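About Us

Hulthorpe sells small stands, hooks and trays for the things people carry home and don't know where to put. Keychains, lanyards, little plush toys, the charm that came free with something and that you would feel bad throwing out. We have 47 products and no plans to reach 575, the number a consultant once told us a "serious" home storage brand should carry.

We are suspicious of home storage. That may be an odd thing to read on a page like this one, but most of us came here from larger companies that sold it, and we watched what happened. People bought a box to hold their clutter. The box went in a closet. A year later they bought a second box. Sales were excellent.

So when a supplier tells us that a new organizer will change how a family lives, we ask to see it after a few months in a house with children. We rarely hear back.

How we started

The company began in Pelasham with one product, a hook rail that went by the door. It was a decent rail. It was also screwed into drywall, and the people who rented their homes wrote to say they couldn't use it. They were right, and we had been too pleased with ourselves to think of it. The second version stood on a shelf and fell over if you hung anything on one end. We sold it for 17 months, longer than we should have, and we took back every one that was returned to us.

Those two failures shaped most of what we make now. Our stands need no screws and no glue. They have to stay up with everything hung on one side, for the simple reason that this is how people hang things. You walk in, you use the hook closest to your hand, and the other hooks stay bare until somebody tidies. Every catalog photo in our business shows one item per hook, evenly spaced, and we have never seen a real one look like that on a Saturday.
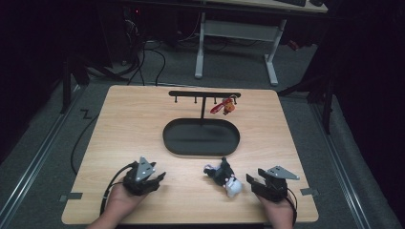
Small toys are the hardest case. A key goes on a hook and hangs straight. A toy with a round head on a loop of strap swings, twists, and catches on whatever is next to it, and a plush toy with no loop at all doesn't hang anywhere. We have read a lot of advice on this and don't believe much of it. Sewing a ribbon onto every stuffed animal is a fine idea for someone with free evenings. Most people will set the thing down on the table and leave it, which is why we sell trays too.

What we look for

We don't have a testing lab and we get nervous around companies that mention theirs a lot. We have tables, a carpeted room, and a cupboard full of keychains in bad shapes. A stand has to let you take a thing off with one hand. A strap should come free without dragging its neighbors along. If the person trying it has to look twice to find the hook, we send the sample back.

Trays get a rim, always. We tried a flat one under the name Tanasarn, and it photographed beautifully, and things slid off it. It was gone from the shop inside a season. The Sanolura line replaced it and has been dull and steady ever since – hooks pointing down, a rim on every tray, black finish, no slogans on the box.

About that finish: we used to offer nine colors. Customers told us in surveys that they wanted color, then ordered black. We still get asked for sage green, and our answer is that we remember the last time.

What we won't tell you

You will not read here that a tidy shelf leads to a calm mind. Some of us keep very messy desks and are perfectly calm. We won't call a hook a "solution," either. And if you already have a bowl by the door that works, please keep using the bowl. We have talked people out of orders over the phone for this exact reason, and our accountant has views on it.

Returns and questions

Everything we sell can come back within the year, used or unused. Please take your keychains off first, as the mail room in Pelasham now has a drawer of them. Spare hooks ship in packs of 5.

We answer email in the mornings. If a stand of ours wobbles, tell us what you hung on it and where. Praise is nice as well, though we do tend to wonder whether it was written before the toys went on.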